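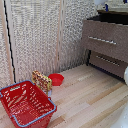
Einkaufen für Anfänger

Ich hätte ja nie gedacht, dass ich mal einen halben Montag lang einem roten Einkaufskorb beim Herumstehen zusehe und das auch noch spannend finde! Bei Clureo in Culbridge sammeln sie Beispiele, aus denen ein Roboter das Ein- und Ausräumen lernen soll. Korb, rote Schüssel, bunte Schachtel, alles auf dem Fußboden, und dann geht es los.

Lilian Okoth steuert, Mwangi Koech schreibt mit. Über 40 Durchgänge wollen die beiden am Tag schaffen, jeder ein bisschen anders: Korb gedreht, Schüssel verschoben, Schachtel schief. »Wenn alles immer gleich steht, lernt er bloß diese eine Ecke auswendig«, sagt Lilian (und schiebt den Korb schon wieder mit dem Fuß weiter).

Ich durfte auch mal ran. 15 Versuche, zwei davon brauchbar – Mwangi hat trotzdem alle behalten, auch die verpatzten bekommen nämlich ein Etikett. Im Februar darf ich wiederkommen, dann ist die Spülmaschine dran.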